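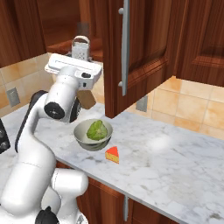

From the simulation kitchen

It has been a busy couple of months for those of us on the kitchen project, and since a few members have asked me at the Utbridge morning teas what we do all day, I thought I'd better write it down properly while the kettle is on.

For anyone who's new, our little group is building up a library of examples for Cosimgate, the learning system that will one day (we hope) run an arm in a real kitchen. It learns by copying. Somebody sits at the desk with the hand controller, drives the simulated arm through a job from beginning to end, and the whole run is saved - every joint, every camera view, every opening and closing of the gripper. Do that enough times, with enough variety, and the system starts to get the idea. Do it with too little variety and it gets the wrong idea entirely, as we found out in our first round, when it learnt to reach for one patch of benchtop whether there was any food on it or not.

So this time we've been a good deal fussier. The kitchen now gets shuffled before every run. Cupboard doors may start open or shut, the groceries change, and the arm doesn't always set off from the same spot. We've had a lettuce sitting in a bowl, a wedge of cheese on the marble, a grater at the back of the bench, and I must say I've grown quite fond of that cheese. The colours of the wood and tiles change as well, and the present batch has the reddish timber and the warm speckled tiles that Vinh Quan says remind him of his auntie's place.

Vinh recorded 81 runs in this batch and Đạt Huỳnh did 64, and between them they threw out 35 before anything went near the training set. I know that sounds like a lot of wasted afternoons! But a run where the driver dithers for half a minute over a bowl teaches the system to dither, and we'd sooner have a smaller pile of tidy ones. Mistakes that are put right neatly we do keep. If the gripper misses, backs off and comes in again at a better angle, that goes in the library with a note beside it, and Đạt has become our champion at those.

The bit that has taken me the longest to get my head around is the cameras. We save several views of each run, and they don't all show the food or even the gripper. One might give you the bench up close, another mostly floorboards and cupboards, and the system has to make sense of the lot together.

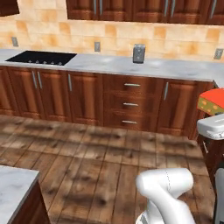 One of the wider views, with the cooktop and drawers across the room and part of the arm in the foreground.

Views like that one earned their keep in November, when we began adding runs in which the robot has to work out where it is in the room before it does anything useful. Labelling them is slow going. Each run needs a plain sentence saying what the job was, and it's surprising how differently people put things. One person's "bench" is another person's "counter", and we had a very long discussion over whether a cupboard and a cabinet were the same thing. We've decided to leave all the wordings in, seeing as real people will talk to it in all sorts of ways.

Next up is the Aguiar layout, a narrower galley kitchen with a lot less room to swing an elbow, and after that we'll swap batches with the Jirkport group, who have been collecting laundry jobs and are keen to see how ours are labelled. We'd love a few more hands on the controller before then. You don't need to know anything about robots, and in fact people who cook a lot tend to pick it up faster than the programmers do (sorry, Vinh). A session runs from 10 am until lunch, there's tea and usually a slice of something, and Đạt will sit beside you for your first few goes. Leave your name on the sheet by the door, or just catch one of us at morning tea.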